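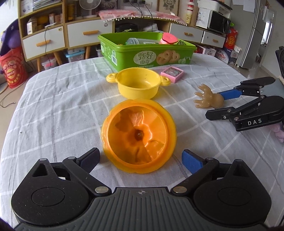 Ernholm's Backyard Cottage Prototype Clears Final Inspection
Friday, May 3, 2019

ERNHOLM — The city's first prototype backyard cottage passed its final inspection this week, on the third try, and may now legally contain a person.

The Trida house, named for the three small volumes that make it up, measures 300 square feet and was designed and largely built by students at the Khalaf Workshop, the design-build program on Ultora Street. It has a sleeping loft, a kitchen one cook wide and a porch that the drawings call a "social threshold." Neighbors have been calling it the porch.

The first inspection failed over a stair rail. The second failed over the same stair rail, which had been raised in the meantime to a height the code also does not allow. The current rail is plain steel and has drawn no comment from anyone.

Much of the exterior is reclaimed. Students pulled 1,697 bricks from a demolished laundry four blocks away, cleaned them by hand and logged each one in a spreadsheet that is now longer than the building's specifications. The roof is new — the city was firm on that point.

The workshop hopes the design can be repeated on narrow lots across the east side, where zoning changes approved last year permit a second dwelling behind an existing home. So far 40 homeowners have asked for the plans. Several wanted to know whether it would fit a car.

A tenant is expected to move in come July. Until then the cottage is open to visitors on Saturday mornings, three at a time. Parking is on Ultora Street only.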